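Bavdale Workshop Notebook
Print this entry | E-mail this entry
Posted Sunday by Mahlet Gidey

Stain sheets, brown on white. Continued from the previous entry.

Bench cleared after lunch and the protective board taken off, so the work is now straight on the tabletop with paper over it. The wood is pale and shows everything, so no sheet is to be lifted until the brown has been left alone for 15 minutes. Two small marks near the window end are from last month and have nothing to do with this run.

Purpose of the run: to find out which of our papers lets a brown mark sit on the surface and which one pulls it in. Gernik want their order sheets to survive being handled at a counter where sauces, tea and varnish are all in reach. They have asked for plain white, uncoated, no tint. Hugo's view is that uncoated will never do it. I would like figures before telling them so.

Brown mix is the same as batch 8: walnut stain let down with water, a little gum arabic to stop it running. Stirred, left to stand, stirred again. Poured off the top only. The sediment left in the jar has been kept in case Colette wants it for the darker set.

Method as before. Sheet laid flat, no tape, no weights on the corners. Short marks made side by side, working in one direction, same length as near as the hand allows. No going back over a mark. Single spots away from the row are to be left in place and noted, as they are useful for judging spread without any dragging in it.

Paper 702 first. It comes off the Baudry pad and is slightly heavier than what we used in April. The pad has been stored flat but the outer sheets had picked up scuffs and I discarded the top 10. Faint scuffs further down were accepted, provided they stayed clear of the marked area. Same rule for light creases. If we reject every sheet with a line in it we will run out before the varnish trial.
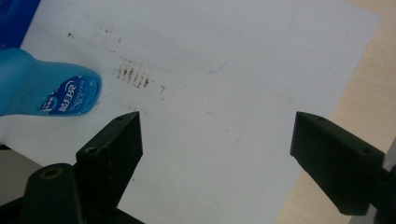 Colette Lacroix: I would not use 702 for reading edges at all. The streaks on it always look softer than they are, and the row ends up too tight to measure one mark against the next. Leave a full finger's width between them, or cut the sheet down and put one mark on each piece. Also, please write down who made the marks. Your hand and Hugo's are not the same and it shows in the length.

Point taken on the spacing. The streaks do sit close together, and where two neighbours are both heavy it is difficult to say where one stops. The lone specks are easier. On 702 I read the specks and ignored the row except for tone. Tone is dark enough, no complaint there. Cutting the sheets down I am less keen on, as cut edges curl and we then have to weight them.

All marks in this entry were made by me. I have gone back and initialled the earlier ones where I was sure.

Lighting. The sheets look greyish under the bench lamp and I do not trust any colour judgement made there. Tone comparisons are to be done at the north window before four o'clock. Sylvain has offered the other lamp but it throws a hard shadow, and a hard shadow on a faint crease looks like a stain.

Bottles and tubs. Keep them off the sheet under test. If something has to be put down, it goes on the tray. A bottle laid on its side will roll if the bench is knocked, and the stain does not come out of 702 once it is in. Huguette's rule at Voltville was caps on between every mark, which is slow but I am adopting it for the varnish.

Removal test. Damp cloth, one pass, light pressure, on a spare sheet with marks made in the same session. Colour moved on the first pass and left a tan halo. Second pass roughened the surface. So the answer for Gernik on uncoated is probably the one Hugo gave at the start, but I want the same result on the lighter stock before it goes in a letter.

To do:
Repeat on the lighter stock, wider spacing
Second brown from the jar sediment, if Colette has not used it
Ask Baudry whether the pad is sized on both faces
Find the good steel rule

Lighter stock is on the shelf under the sink, still wrapped. Do not open it until the bench has been wiped down.

This site uses cookies to remember your reading preferences. Accept | Settings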